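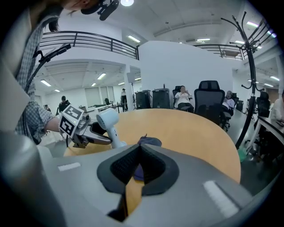 Vernley Community Garden: Common Questions

How do I get a plot?
Write to Corina Crăciun at the garden office. There are 68 plots and a waiting list. New plots are assigned in August.

What does it cost?
$47 a year, water included. Half plots are $13.

Can I bring my dog?
Yes, on a leash. Keep dogs off other people's beds.

Is there parking?
Only on Palardale Road. Please leave the gate clear.

Can I share a plot?
Yes. Put both names on the form.

What if I miss a season?
Tell us before planting starts and we will hold your plot for one year.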